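Before you let the robot loose on the sofa cushions for the day, it pays to spend a little while on its hands, and I promise it's a pleasant enough job once you've settled into it.

## Checking the hands

Start with the covering on the back of the hand. Smooth it down towards the wrist, then flex each finger in turn and listen for any scraping at the joints.

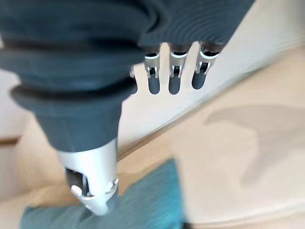

Do the thumb last, as it's the fiddliest of the lot (I always leave it until I've had my tea). Wipe the metal with a dry cloth and nip up any bolt that has worked itself slack.

## Setting the grip

Load the Haresa cushion routine and set both hands to grip level 6. Ask for a lift from the sides and watch the fabric between the fingers. If it creeps, go up one level and try again, and do be patient with it! 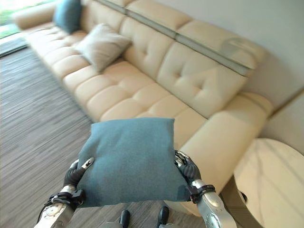
*Photo: Setard workshop notes*

Check the wrist straps now too, and tuck in anything that dangles. When you're happy, send both arms back down to the rest position and save.

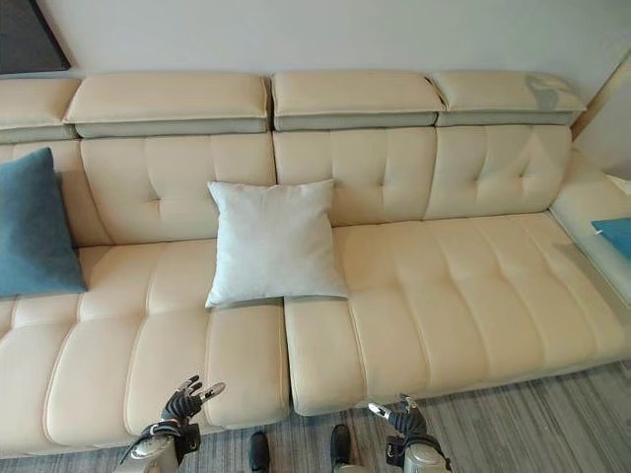

## If a finger sticks

Switch off at the main button and let everything go limp before you touch it.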